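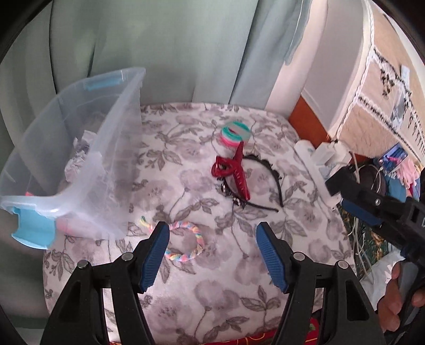
Hair ties, a claw clip and a headband on the bed, with the grippers at hand.

Gripper fault: check your finger pads

A blue finger pad came away from one of the Dukari hand grippers during a tidying session on 3/6/18. Bohdana Ivanyshyn was closing the jaws on a claw clip when the pad slid off and the bare jaw pinched her thumb. She had a small bruise and finished the day on light work.

Nipon Thaweesak has since checked all 42 grippers in the store. On 7 of them the pads could be lifted with a fingernail. These have been tagged and are going back to Antoniuk for new pads.

Before each session, press both pads and try to slide them sideways. If either one moves, stop and hand the gripper in. Please don't glue pads back on yourselves. Keep your free hand clear of the jaws when picking up small items. Report any pinch, however slight, to Hnat Derkach.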